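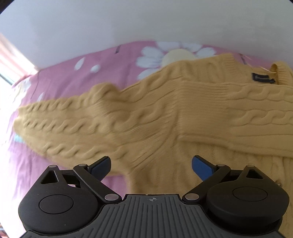 Avaliação de produto: camisola de malha entrançada Juso, cor mostarda

Secção de Têxteis e Vestuário
Relatora: Elvia Galindo
23 de outubro de 2023

Âmbito da avaliação

A presente avaliação incide sobre a camisola de malha grossa comercializada pela Juso, adquirida na loja Portela ao preço de tabela. O artigo foi usado e lavado em contexto doméstico desde agosto, num total de 12 lavagens, todas à mão e com detergente neutro. A peça pesa 700 gramas, valor obtido em balança de cozinha antes da primeira utilização.

Construção e malha

As tranças em relevo dispõem-se em filas paralelas ao longo do corpo e prolongam-se pelas mangas, que estreitam até ao punho. A gola canelada, de canelado fino, contrasta com o desenho mais volumoso do restante tricô. Registou-se boa regularidade na tensão do fio. Kelly Caldeira, que colaborou na inspeção do avesso, identificou um único remate mal escondido, na costura lateral, corrigido com agulha em poucos minutos.

A etiqueta, pequena e azul-escura, está cosida no interior do decote. As letras claras são pouco legíveis e a composição do fio não consta dela, figurando apenas na embalagem, o que se considera insuficiente. O bordo da etiqueta causou ligeira irritação na nuca a uma das utilizadoras. Recomenda-se ao fabricante a sua substituição por uma versão impressa.

Conforto e utilização

A camisola aquece bem em interiores pouco aquecidos e dispensa casaco em dias secos até aos 16 graus. Com temperaturas superiores torna-se excessiva. O corte é amplo nos ombros, pelo que quem prefira um ajuste mais próximo do corpo deverá escolher o tamanho abaixo. O botão pequeno manteve-se firme durante todo o período de utilização.

Lavagem e conservação

A secagem deve fazer-se na horizontal, sobre uma toalha. Suspensa num cabide, a peça alongou ligeiramente nas mangas e só recuperou a medida após nova lavagem. A cor não manchou a roupa de cama clara nem as toalhas utilizadas. Surgiu borboto moderado na zona das axilas, removido com pente próprio. Para dobrar, convém estender a camisola numa superfície plana e recolher primeiro as mangas, com as tranças alinhadas.

Apreciação final

Artigo recomendado, com reservas quanto à etiquetagem. A relação entre qualidade e preço é favorável face ao modelo equivalente da Varkevton, anteriormente apreciado por esta secção e cuja malha perdeu relevo mais cedo. Os pedidos de esclarecimento devem ser dirigidos a Vanderleia Frota, responsável pela secção.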